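Storing Dry Goods in a Shared Student Kitchen
Project report, Household and Consumer Studies
Breravholm, Sunday, February 18, 2024

Background

The kitchen at Breravholm is used by 30 residents. Dry goods are kept in one tall cupboard and on an open shelf beside the window. In December a lot of flour and oats had to be thrown out, mostly because bags had been left open or had split at the bottom. Our group wanted to find out whether moving everything into lidded containers would cut the waste, and which kind of container people would keep using.

Method

We tested 3 kinds of container over 52 days: glass jars with clip lids, square plastic boxes, and round plastic tubs with wide lids. The jars came from Adel, the boxes from Burkari and the tubs from Negussie. Residents were told where each kind stood but could fill them as they liked. Once a week we weighed what was thrown out and wrote down which containers had been left open. We also put a sheet on the cupboard door for comments.

Results

The waste went down in all sections of the cupboard. In the last week nearly 400 grams of dry food was thrown out, most of it rice from a bag that had never been moved into a container. The square boxes used the shelf space best, but their lids had four clips and were often closed on two sides only. The glass jars were closed properly almost every time. Several residents wrote that they were heavy to lift down from the top shelf.
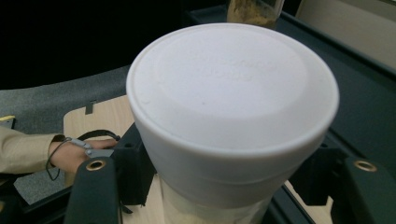

Labeling took more time than we had planned for. We began with paper labels on top, and these were no help once a container stood above eye level. A white lid also tells you little by itself: the lettering pressed into the middle of one is so shallow and pale that it can't be read. We moved the labels to the side and wrote the contents and the opening date in black marker.

Remaining work

The sugar shelf was left out of the test and should be included next time. We would also like to try smaller jars up high.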